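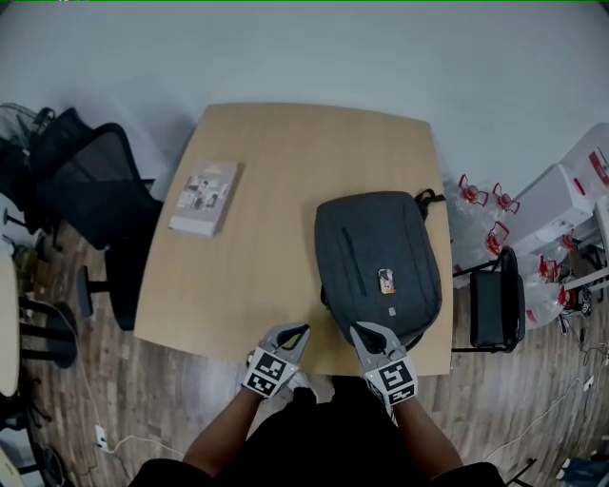
Backpack face up on the packing table, book to the left, Burside study room.

Burside Study Room: Walk-Through and Bag Check
Room 243, July 2024
Marks: OK / Fix / Watch

PACKING TABLE

Top wiped, no splinters along the curved edge: OK. Love this table! The light wood shows every crumb, so a quick wipe really gets it clean.
Legs tight, no rocking: OK. Leaned on all the corners and it stayed put.
Nothing on top except what is being packed: OK. One bag, one book, lots of elbow room.

BACKPACK (dark gray)

Front zipper runs full length: OK. Smooth all the way, and a big improvement on the bag we checked in April.
Carry handle stitching: OK. Gave it three hard tugs.
Patch on front panel, orange and white: Watch. One corner is starting to lift. A few stitches will save it, and it's such a cheerful patch that it deserves them.
Small tag below patch: OK. Leave it on.
Shoulder straps, both buckles: OK.
Weight when packed: not done yet. Bring the Jilden hanging scale next time.

BOOK

Cover and spine: OK. Pale cover with little illustrations, very easy to scuff, so slide it in flat against the back panel before anything else goes in.
Loose pages: none.

SEATING

Mesh office chair, casters and height lever: OK. Rolls beautifully now that the hair is out of the wheels.
Folding chair, hinge lock: Fix. Clicks only on the second try. Tag it and use the office chair until the hinge is done.

FLOOR AND POWER

Low wall outlet, cover plate: OK, no cracks.
White cable across the floor: Fix. It trails out from the left wall toward the middle. Run it along the baseboard with Nalline clips, 2 packs should do it.
Loose cables, right side: Fix. Bundle and tie. Same clips are fine.
Fan, guard and cord: OK. Guard is snug and the blades are dusted (finally!).

STORAGE, RIGHT WALL

Water containers, red caps closed: OK. All dry underneath.
White boxes, stack steady: OK. Keep the red markings facing out so we can read them without lifting.

SCORE

58 this round, our best yet for this room. Copy to the Gachanja binder, and recheck the three Fix items before the next bag goes on the table.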